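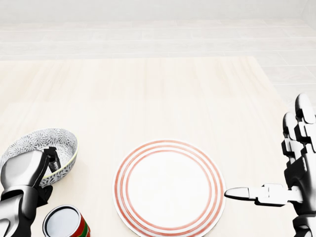

Wednesday, bowl-to-plate, new grasp planner

Swapped the old sampler for the Arango branch and it's so much nicer! Rim grasps now get scored by wrist clearance, and 500 candidates come back in 80 ms.
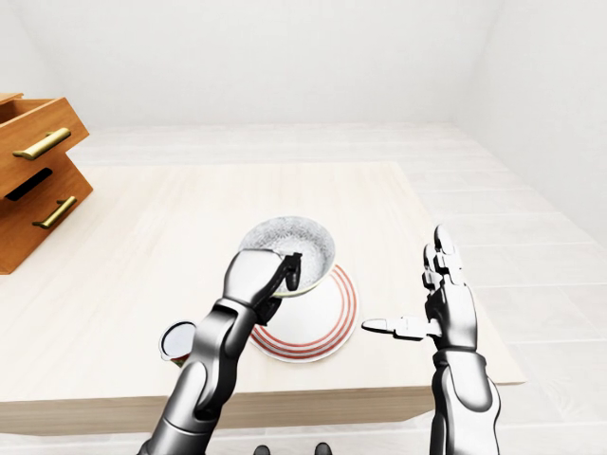 Left hand on the bowl rim, right hand open beside the plate.

Still to fix: the thumb collision mesh is too fat, so plans near the can get thrown out for nothing. I want to shrink it, rerun the 50 seeds from Monday's config
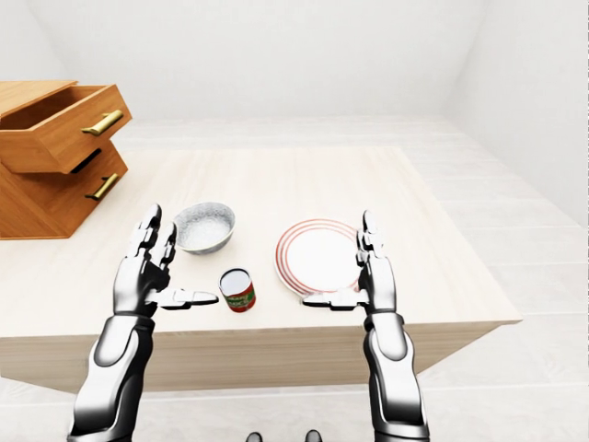 and then queue 1,000 on the Wanell node overnight. Seed list is in the planner folder.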